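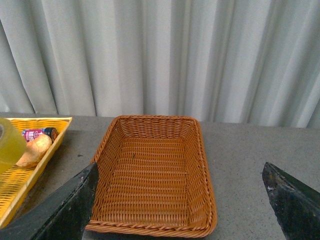 **Cell 2, tabletop pick and place. Pre-run inspection, July**
Inspector: Duygu Çetinkaya
Site: Pustby, Cisilstead building

Mark each line OK, FIX or N/A. "Fine" is a mood and will be sent back.

**Gripper**

- [x] Fingers open fully, no rubbing. OK
- [x] Finger surfaces checked for wear. FIX. Scuffs on both, small pale chip near one tip. The chip was also on the last sheet, where somebody wrote "monitor." It has been monitored.
- [ ] Finger screws torqued and paint-marked. Wrench is out on loan to Garberg -- leave open until it comes home.

**Stop and speed**

- [x] E-stop pressed under motion, both buttons. OK
- [x] Speed cap set for shared space. OK after correction. I found it at 174 mm/s and our limit is 49 with a person at the table. I'd like to meet whoever picked 174.
- [x] Restart needs a deliberate reset. OK

**Table and load**

- [x] Destination basket empty before start. OK
- [x] Source tray holds only items on the load list. OK. Carrot, bread roll, panda, foam cube, can, packing tape. The list still says "assorted," so please type the real names in. 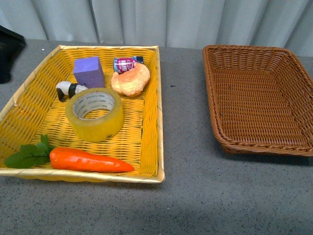
- [ ] Nothing leafy, stringy or trailing over a tray rim. Judgment call, and the carrot's greens are why this line exists. Sönmez wants it deleted. It stays.
- [x] Tray and basket kept apart, bare table between them. OK
- [ ] Table wiped. FIX. Dark marks on the gray top. Harmless to people, less so to anyone tuning the vision.
- [x] Curtain hangs clear of arm travel. OK, checked at full reach, slowly.

**Paperwork**

- [x] Risk assessment matches the current task. OK
- [ ] Cycle counter logged. Reads roughly 2000. Finger pads are due at that number, so see the chip, again.

Result: run at reduced speed only. Fingers get swapped before the night shift, and the old pair goes in the scrap bin, with the lid shut. Last time they were back on the arm by lunch.

D.Ç.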